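Aparelhos para ranger os dentes à noite: notas depois do primeiro inverno

15 de abril de 2018

Uso uma goteira oclusal desde fevereiro do ano passado. O diagnóstico foi bruxismo do sono, com desgaste visível nas cúspides dos caninos e dor no masseter ao acordar. Deixo as notas que fui tomando, porque quando procurei informação em português encontrei sobretudo páginas de venda.

A goteira que me fizeram é rígida, em resina acrílica, para a arcada superior. Cobre todas as superfícies oclusais e tem uma guia canina ligeira, que separa os molares quando a mandíbula se desloca para o lado. Existem também modelos moles, em silicone ou EVA, mais baratos e mais confortáveis nas primeiras noites. Em quem aperta com força gastam-se depressa. Tive um comprado na farmácia, o Trostodix, que ficou perfurado na zona do primeiro molar ao fim de 22 noites.

Convém separar duas coisas. A goteira protege o esmalte e distribui a carga – não trata a causa do bruxismo. Continuo a contrair os músculos durante o sono, e as marcas na resina mostram-no. A diferença é que se gasta o acrílico e o dente fica como está.

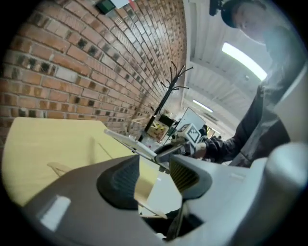
O ajuste demorou mais do que eu previa. Na primeira consulta, o papel articular marcava contactos fortes apenas do lado direito. Foram precisas três sessões de desgaste seletivo até os contactos ficarem distribuídos pelos dois lados. Quem sentir que só toca de um lado ao fechar deve voltar ao consultório e pedir nova verificação. Desbastar em casa com uma lima é má ideia.

Limpeza: escova macia, água fria e sabão neutro, todas as manhãs. A pasta de dentes é abrasiva e risca a resina, e os riscos retêm placa. Uma vez por semana uso pastilhas efervescentes para próteses, durante o tempo indicado na embalagem. Água quente deforma o material. Guardo a goteira numa caixa ventilada da Dravmont, que tem a vantagem de abrir por completo e se lavar sem cantos difíceis.

Quanto à dor, registei a intensidade ao acordar numa escala de zero a dez. Andava pelos seis antes de começar e pelos dois na décima semana. É um caso só, sem controlo, e no mesmo período deixei de tomar café depois do almoço. Não sei quanto atribuir a cada fator.

Nas consultas de revisão levo sempre a goteira. O dentista mede a espessura nos pontos de maior desgaste e compara com a ficha anterior. Na última havia uma faceta nova junto ao canino esquerdo – superficial, ainda sem necessidade de acrescentar resina. A próxima revisão fica para daqui a seis meses.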